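3. 소형 모터 권선부의 수리 이력과 기록 관행

인쇄하기 | 이메일로 보내기
읽는 시간 2분

3.1 자료와 범위

본 절에서는 소형 가전 모터의 수리 기록을 다룬다. 대상은 Grasska 수리점이 보관해 온 작업 전표 663건. 전표 양식은 Wenell식과 Leclerc식 두 가지이고 항목 이름이 서로 달라서 먼저 통일 작업을 했다. Wenell식의 '코일 상태'와 Leclerc식의 '권선 소견'은 같은 항목으로 보았다. 날짜가 빠진 전표도 그대로 포함. 고정자, 즉 스테이터는 권선 교체 여부가 전표에 가장 자주 적히는 부품이어서 분석 단위로 삼았다(그림 1).

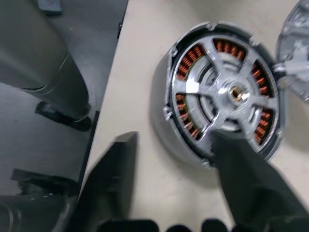 그림 1. 회색 외부 링 안에 구리 권선이 원형으로 배치된 고정자.

권선 소견란의 기술은 작성자마다 편차가 크다. Haworth는 선경과 감은 횟수를 모두 적었으나 Melnyk의 전표에는 '재권선 완료' 한 줄뿐인 경우가 많다. 비용란은 비어 있는 것이 오히려 보통이었다. 손님과 구두로 정한 뒤 장부에만 옮긴 것으로 추정되는데 장부는 남아 있지 않다.

3.2 면담

전표만으로 판단이 어려운 항목은 면담으로 보완하였다. 면담 대상은 2명(Marjorie Haworth, Clifford Melnyk), 1인당 30분. 녹취는 Mackenzie Cloutier가 맡았고 전사본 검토는 Normand Marchand. 질문지는 미리 보내지 않았다. 두 사람 모두 절연지 교체는 '당연히 하는 일'이라 적지 않았다고 답함. 따라서 전표에 절연지 언급이 없다고 해서 교체가 없었던 것으로 볼수 없다. 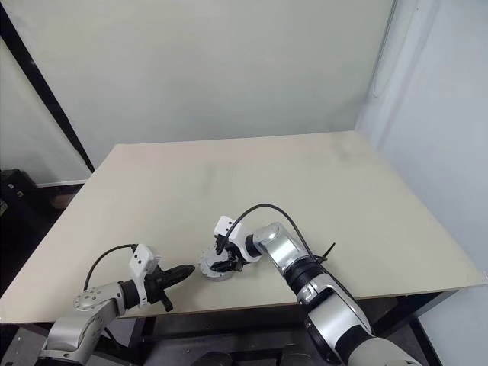
같은 문제가 베어링 항목에도 있다. 윤활만 한 경우와 교체한 경우가 모두 '베어링 손봄'으로 적혀 있어 구분이 불가능했고, 부품 번호가 함께 적힌 전표만 교체로 분류하였다. 이 기준은 교체 건수를 실제보다 적게 잡을 가능성이 있다. 2월분 전표는 습기로 글자가 번져 일부 판독 불가.

이 사이트는 쿠키를 사용합니다. 계속 이용하시면 쿠키 사용에 동의하는 것으로 간주됩니다. [동의]

3.3 기록 관행에 대한 논의
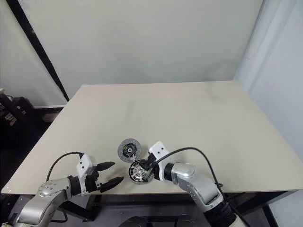
수리 기록이 부실한 이유를 작성자의 태도에서만 찾기는 어렵다. Bukhari가 지적했듯 전표는 원래 물건을 돌려줄 때까지만 쓸모 있는 종이였고, 후대의 열람은 고려되지 않았다. 작업 공간의 문제도 있다. 연한 베이지색의 넓은 상판에 벽 쪽까지 빈 자리가 많은 작업대라면 전표를 옆에 펼쳐 두고 분해 순서대로 적어 나갈 수 있다. 면담에서 들은 수리점의 작업대는 사정이 달라, 부품 상자에 밀려 전표를 서랍 위에 놓고 썼다고 한다. 분해가 끝난 뒤 기억으로 채운 항목이 많았던 배경으로 보인다. 다만 기억에 의한 기재와 즉석 기재를 필체만으로 가려내는 것은 무리였고, 이에 대헤서는 잉크 색이 중간에 바뀐 전표를 따로 모아 4절에서 다룬다.

뉴스레터 구독: 새 논문 소식을 메일로 받아보세요.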